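Plurner sim cell: setup and upkeep notes

README for the simulated tabletop cell, kept next to the config files
Last full revision: Thursday, April 13, 2023
Maintainer: Vikas Semwal. Lighting and materials: Heidrun Zürcher. Gripper model: Fulgencio Cabello.

What you get

Plurner is a small simulated work cell: one arm, one two-finger gripper, one round-cornered pale table, a gray floor and a bin of simple objects to push, pick and stack. We built it at Hivdale so that a new person could have a working cell on their first afternoon and spend the rest of the week on the fun part. It runs on one ordinary workstation, it starts fast, and when it breaks it usually breaks in ways we have seen before. We love this little cell and we want you to love it too!

These notes cover how to set it up, how to keep it healthy, and how to fix it. If you want the task definitions or the training code, those live in their own folders with their own READMEs.

Before you start

Pull the main branch, then pull the asset pack. They are versioned separately, and the loader checks that they match. If it says "asset pack out of step," believe it. Lorenz Egger once spent a whole evening forcing past that check and ended up with a gripper whose pads were inside its own knuckles (he has the screenshots and will happily show you).

You need:

a workstation with a supported graphics card
the Bradia scene loader, installed from our own package list
the asset pack, unpacked into assets/ at the top of the repo
write access to the shared log folder

The asset pack takes 11 GB once unpacked. Put it on a local disk. It will load from the network drive, but slowly, and the loader gives up on a mesh if it waits too long.

Folder layout

cell/ holds the arm mount, table and floor
gripper/ has both finger meshes, the pad shapes and the joint limits
objects/ is the object bin, one folder per object
lights/ has the lighting presets
views/ has the camera poses
checks/ has the scripts described under "Daily check"
logs/ is a link to the shared log folder, please don't commit into it

Setting up the cell

1. Run setup_cell from the top folder. It builds a local copy of the config, so nothing you change will touch anybody else's.

2. Open the local config and set your table height. The default matches the real bench downstairs. If you are only working in simulation, leave it.

3. Load the empty cell, meaning table, floor and arm with the object list set to none. Let it sit for a few seconds. The arm should hold still. A slow droop at the wrist means the gravity compensation flag was lost, most often in a merge.

4. Home the arm. The joint readout should settle and stay settled. Tiny flicker in the last digit is fine.

5. Open and close the gripper, slowly, 10 times. Watch both fingers. They are driven by one command and tied together in software, so if one lags, the tie has come loose (see Repairs).

6. Load the starter set of objects and press reset. Everything should drop a very short way and come to rest on the table.

That's the whole thing. Most people are done before their coffee gets cold.

Objects and materials

The bin has plain blocks, flat panels, and our favorites, the faceted shapes. The faceted ones look like folded paper and a few are hollow. They are a joy to work with — every face catches the light a little differently, so you can tell at a glance if an object has turned. They are also the hardest on the physics, and most of what we know about collision shapes we learned from them.

Each object folder has two meshes. The visual mesh is what you see. The collision mesh is what the gripper feels. For plain blocks they are the same. For a hollow object they can't be, because a single convex shape would seal the opening like a lid, and a finger that should slide inside would stop dead in mid-air. We split hollow objects into wall pieces instead. If you add one of your own, use split_walls in the objects folder and then look at the result with the collision overlay turned on. Always look! The script does well on even walls and gets confused by walls that taper.

Colors are set per object in its material file. Strong colors are good. Heidrun picked the palette so that neighboring objects stay easy to separate in shadow, and she would rather you ask her for a new one than mix your own. Near-black is allowed but use it with care, as a dark panel in a dark shadow loses its outline very quickly.

Lighting

There are three presets: flat, overhead and lamp. Overhead is the default. It gives bright top faces and darker sides, plus a soft shadow on the table. Flat is for debugging only. Lamp throws longer shadows and is great for stress testing a vision model.

Soft shadows are costly. If your reset time suddenly doubles, check whether somebody left the shadow samples on high in a shared preset. Keep your own experiments in your local copy.

Views

The wide view looks at the table from the far side and shows the whole arm. The close view sits near the gripper and takes in a patch of table and whatever is on it. Use wide for checking motion and close for checking contact. Both poses are plain text, and both can be nudged, but save a nudged pose under a new name.

The close view is meant to include a bit of one finger when the gripper is low. It makes a handy ruler: if the finger sits in a different place than it did yesterday at the same arm pose, either the view or the finger mount has moved. 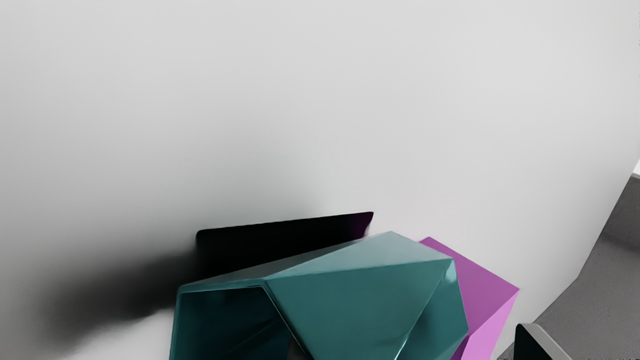 When you do have to re-seat the view, do it with the arm homed and the object list set to none. Type in the saved pose by hand instead of dragging. Dragging feels quick, and it leaves you with a tilt so small that you only notice it after a long overnight run.

Daily check

Run checks/morning. It homes the arm, works the gripper, resets the starter set and compares the resting positions with the saved ones. It takes 14 seconds on the shared machine. Green means go. Yellow means an object came to rest a bit off, and it's worth one more reset before you worry. Red means stop and read the log from the top, where the first error is nearly always the real one.

Kęstutis Baranauskienė wrote the log reader and it is terrific. Point it at a run and it folds away all the repeats.

Weekly upkeep

Clear out old local configs. Rerun the friction test on the finger pads, and compare with the last saved curve. Rebuild the mesh cache, even if nothing seems wrong. The cache is the cause of over half our odd reports, and rebuilding it is painless.

Repairs

Objects jitter on the table. Check the time step first. Then check for two collision pieces that overlap inside one object. Hollow shapes are the usual suspects.

Objects sink slowly. The table's collision surface is lower than its visual surface. Reset the table height in your local config and reload. Restarting the run won't do it, you need a full reload.

A finger passes through a block. Someone has swapped the pad shape for the old one. The current pad shape has a rounded rim. Copy it fresh from the asset pack and rebuild the cache.

One finger lags. The software tie between the fingers has come loose. Open gripper/joints, find the line that starts with "mirror," and make sure it names the right finger. Then repeat the slow open and close from setup.

Grasp holds, then pops. Grip force too high for a light object. Turn it down in small steps. Faceted shapes pop sooner than blocks because the pads land on an edge and not on a flat face, so try turning the object before you touch the force.

Shadows flicker. Update the graphics driver. If you can't, use the flat preset until you can.

Arm won't home. Look for an object left inside the arm's path from the last run. Set the object list to none and reload. If it still won't home, bring the log to Fulgencio.

Known issues

Issue 17 is still open: the close view sometimes loads one step before the objects do, so the first saved view of a run can be missing an object. Skip that first view for now.

The table edge is a smooth curve to look at, but its collision shape is made of short straight pieces. Objects pushed right along the edge can catch on a corner. We have a better edge half finished on the hrynyshyn branch — try it if you're feeling brave, and tell us what you find.

The wide view ignores the lamp preset on some older cards.

Adding to this file

Please do! If you fixed something that isn't listed under Repairs, write down what you saw, what you changed and what the check script said afterward. Short is fine. Send changes to Vikas, and put "cell notes" in the title so they don't get lost among the task requests. New objects go to Heidrun first for a color and then to Fulgencio for a collision check, in that order.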